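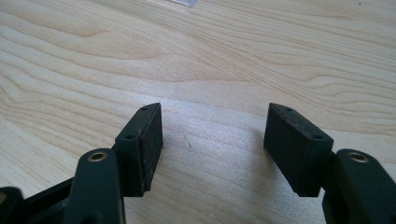

Dead Time

1. Width

The first fault report said that Trino waited too long before closing. Kirsty Lowther read it at ten past seven in the morning, with the heating off and one bank of lights on, and reassigned it to herself.

Trino was the grasp policy. It took the wrist view and the jaw width at 60 hertz and returned a short run of target poses. Grulero sat upstream of it and turned hand-held recordings into training episodes: it synchronised the streams, recovered the path of the tool, estimated the width from the two fingers and cut out any stretch in which nothing happened. Kirsty had written the part that cut. It was a threshold on speed and a threshold on change in width, and if both were low for long enough the samples were dropped.

She opened the rollout named in the report. The arm came down over the table with its jaws apart, reached the correct height and stopped. The width trace was flat. The command trace was flat too, so the controller was doing as it was told. After the stop the jaws closed normally and the cloth came up.

She wrote: Not a control fault. Policy output is stationary. Checking data.

2. Offset

Her first theory was latency. If the width stream lagged the images in training, the policy would learn to see the cloth in position and still expect open jaws. She checked the alignment on the calibration recordings and found an offset of 3 samples. At that rate it came to a twentieth of a second. She corrected it, started a retrain and went to buy a sandwich.

The retrained policy stopped in the same place for the same length of time.

She marked the offset as a real defect, unrelated, and moved it to its own ticket.

3. Episodes

There were 243 episodes in the cloth set. She ran a search for any with a pause before the close and got 67. All of them carried the same operator code. The trimmer should have removed the pauses. It had left them in because the tool was never quite still: it drifted by a small amount, always above the speed threshold, while the width stayed constant.

The code belonged to Lorraine Faulkner, who had recorded at the Stalside bench until April and had then left. Kirsty had met her at the sink. They had once discussed whether the tap was meant to do that.

She opened the matches in order. In the early ones Lorraine brought the tool down, hovered and closed. In the later ones she hovered at a slight angle, moved a few millimetres to the left and closed. Kirsty overlaid the paths. The drift had a direction, and it differed with the lie of the cloth. When a fold stood up, the tool moved across it. When the cloth lay flat, the tool hardly moved and the pause was short.

She stopped on a sample from after the close. There was red material between the jaws, the black layer showing in its folds, and a small orange label near the top. She stepped backwards from it until the jaws were open again, then forwards, several times.

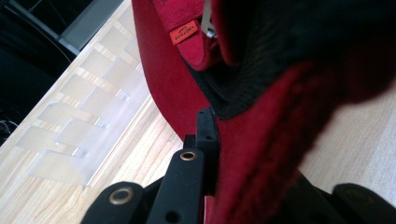

4. Threshold

The fix in the ticket was one line. Raise the speed threshold, let the trimmer take the hover, retrain. She made the change on a branch and left it to run overnight.

In the morning the new policy closed as soon as it reached height. It was faster on every trial. It also missed the raised folds, or took hold of a single layer and let the rest slide off. On flat cloth there was no difference.

She put the two results side by side in a table. Under "cause" she typed: Operator hesitation. She looked at it for a while, deleted the second word and typed: Operator inspects fold before closing. Motion below trim threshold carries information.

The reviewer asked whether the pause could be shortened.

Kirsty replied that it probably could, that she did not yet know which part of it was doing the work, and that she would like to keep all of it until she did. She closed the branch without merging. Then she added a field to the episode record, called it "look", and began marking the start and end of each one by hand.

At the fourth she found that Lorraine had hovered, moved left, moved back and closed where she had been to begin with. Kirsty marked it as one look. After a minute she went back and marked it as two.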